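The letters that came back to Stadby

Lucero Palomino keeps her letters in shoe boxes, and the shoe boxes are in a closet that does not close anymore. When I visited her in Stadby she had already taken three of them out and put them on the bed. "I did not know which ones you would like to read," she said, "so I brought the ones that are not sad."

She began writing to strangers when she was 25. At that time she worked in the ticket office of the bus station in Grurnitstead, and a small magazine for travelers had a page at the back with addresses of people who wanted to exchange letters. She chose a woman in Okstead only for the reason that she liked the name of the street. The answer came after 19 days. It was four pages long and it was mostly about a quarrel over a fence.

"I thought, how can a person tell me all this? She does not know me," Lucero said. "And then I understood that this was why she could tell me."

They wrote to each other for 20 years. They met one time, in a café in Atinga, and it was not a success. Both of them were shy and they talked mostly about the trains. Two weeks later a long letter came from Okstead in which everything was said that had not been said at the table.

I asked her how she writes. She does it always in the morning, before seven, and with a pencil first. She copies the text with a pen afterwards, and while she is copying she takes out the complaints. Not all of them, she told me. A letter without any complaint sounds like it comes from a bank. 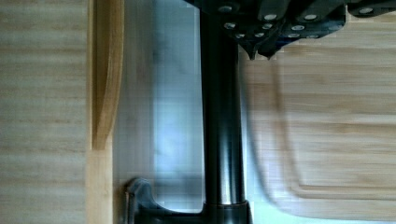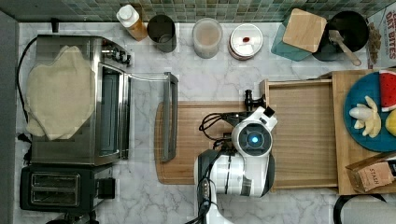
Some readers of our newsletter had sent me their own thoughts before the interview, and I read a few of them to her. Maurice wrote that a long email can do everything a letter can do, and that he has kept a friendship alive with emails since he left school. Lucero listened to this with attention and asked me to read it again.

"He is right for himself," she said. "But I would like to ask him if he can find the first one."

She can find hers. The boxes are ordered by person and then by year, and on each lid there is a piece of paper with the names. In the three boxes on the bed there were 146 letters, she counted them last winter when she had the flu. The oldest paper has become soft like cloth at the folds. She reads them with clean hands and does not let anybody drink coffee near them, so we drank ours standing in the hall.

There is one box she did not bring out. It has the letters of a man from Atinga, who wrote very well and who stopped in the middle of a story about his brother's boat. She wrote to him two more times. The second letter came back to Stadby with a stamp that the address was not valid.

"I still would like to know about the boat," she said. "It had a hole, and the brother wanted to sell it without telling. This is where it ends."

Nowadays she has five people she writes to. The youngest is a student who found her through a note in the library and who at first wrote almost like in a phone message, with no greeting and no end. Lucero did not correct this. She only answered in her own way, with the date on top and a question at the bottom, and after some months the student did the same.

What she asks in these questions is nothing special. What do you see from the window, what did you eat when you were sick as a child, who cuts your hair. She has a list of them inside the door of the closet and she makes a small mark when one is used, so that she does not ask the same person twice.

Before I left she asked for my address. I gave it to her, and my letter came in March. It has two pages, and at the bottom she wants to know who taught me to swim.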